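Tiltilmont Recipe Card Transcriptions

Overview
Typed transcriptions of 149 handwritten recipe cards from kitchens in Tiltilmont and Gruver. One card per row. The set is meant for people studying home cooking, spelling habits or old kitchen measures.

Contents
cards.csv holds the transcriptions.
measures.csv lists every unit found on the cards, with a metric value where one could be worked out.
unclear.csv lists words the transcribers could not agree on.

Fields
card_id: a number from 1 to 149
town: Tiltilmont or Gruver
title: as written on the card, blank if there is none
body: full text, line breaks kept
category: one of 9 values (bread, cake, candy, main dish, pickle, pie, preserve, soup, other)
back: text on the reverse, if any

How the text was typed
Spelling was left alone. "Tomatoe" stays "tomatoe." Crossed-out words are in square brackets. Fractions are typed with a slash, so 1/2 and not the single character. Stains that hide a word are marked with three question marks.
Two people typed each card separately and Sorcha Skinner settled the differences. The 8 cards where she could not decide are listed in unclear.csv.

Known problems
Pickles are overcounted. One box from Gruver was nearly all pickles and relishes.
Oven heat is often given as "slow" or "quick." We did not convert these.
Some canning times are too short by current standards. Do not use them for home canning.

Changes in version 2
Split "dessert" into cake, pie and candy.
Fixed card 90, which had the back of another card attached.

License
Free to use and share with credit to the Tiltilmont Recipe Card Transcriptions.
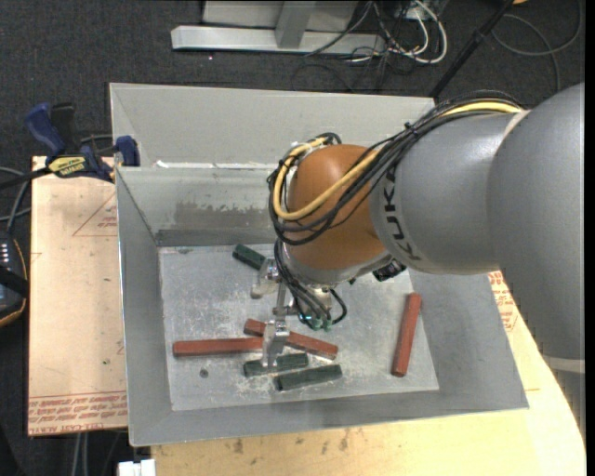
Rivas: Card 62 has "oleo" typed as "olio" in the body but "oleo" on the back. Is the first one the writer's spelling or a typo? I'd like to know before I merge it with my list of fats.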